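5.3 Cleaning and looking after the tabletop

Your Helness table has a sealed surface. Most marks come off with a soft cloth and warm water. Let a newly assembled table stand for two days before cleaning it for the first time.

1. Clear the table and brush off any crumbs or grit.
2. Wring out the cloth well. It should be damp, with no water dripping from it.
3. Wipe along the grain, from one end to the other.
4. Dry straight away with a second cloth, including the edges and the join at the centre leaf.

Note: Do not use steel wool, bleach, or the green side of a scouring sponge. Damage to the finish from these is not covered by the warranty.

Wax, pencil and washable texta

Colour rubbed into the surface should be removed the same day if possible. Lift thick wax with the edge of a plastic card held flat, then wipe with a drop of dishwashing liquid. For marks that remain, use Tikero surface cleaner (part no. 429). Spray it onto the cloth, leave the cloth on the mark for a minute, and wipe.
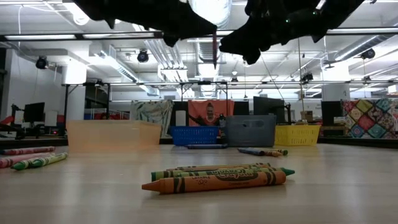

Fig. 12. Crayons on a light wood-grain top.

Caution: Do not use a hair dryer or iron to soften wax. Heat can lift the edging and leave a white bloom in the finish.

Hot items

Always use a trivet. Felt pads are supplied for the feet only and will scorch under a saucepan.

Replacement parts

Edging strip, colour Yensuk: part no. 162
Leaf catch, pair: part no. 2402

When ordering, quote the serial number on the label under the fixed end of the table. For extension leaves see section 6.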